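Home Mods Downloads Forum About

About Us

2 min read

Furico is a small group that makes mods and data packs for block-building games. We started with a single furnace recipe that one of us wanted on a private server. Other players asked for the file, so we put it up for download, and the site grew from there.

We now keep five mods up to date. Most of them are small. They add a recipe, change a drop rate or fix something that has bothered players for years. We don't do big overhauls — other teams do those well, and we would never finish one.

What We Make

Sturnosia is our largest mod. It adds nine birds, a nest block and a feather trade for villagers. Montoya is a kiln mod that lets you fire clay in batches and keeps the experience stored in the block until you collect it. Buseck adds stone and gravel variants for builders. The other two are recipe packs with no new items, and both can be added to an existing world.

All of our mods work in single player. On a server, Sturnosia and Montoya have to be installed on both sides. The recipe packs only need to be on the server.

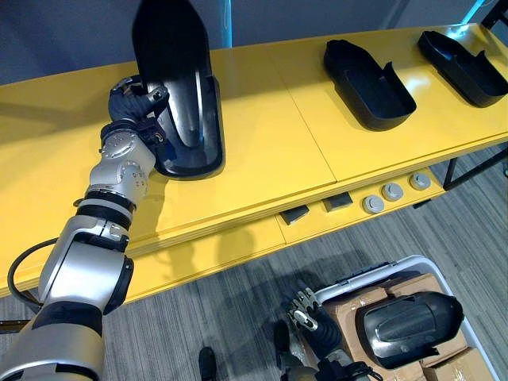 How We Work

Two of us write code and the rest draw textures, test builds and answer questions on the forum. Everyone does this in their spare time. A new build usually gets six days of testing on our own server before it goes up on the Downloads page. If a game update breaks something, we fix Sturnosia first, as it has the most players.

Using Our Mods

You may put any Furico mod in a modpack, public or private. Please link back to the mod page and don't reupload the files somewhere else. Back up your world before you change versions. Bug reports go in the forum — include your game version, your mod list and the crash log.

Comments

pebblecart: Is Montoya getting a hopper fix? Mine stops after the first batch.

Furico: Yes, it's in the January build.

oxbow_lane: Been using Buseck for my castle walls. Could you add mossy stairs?

tinbucket: Thanks for allowing modpacks. Link is on our page.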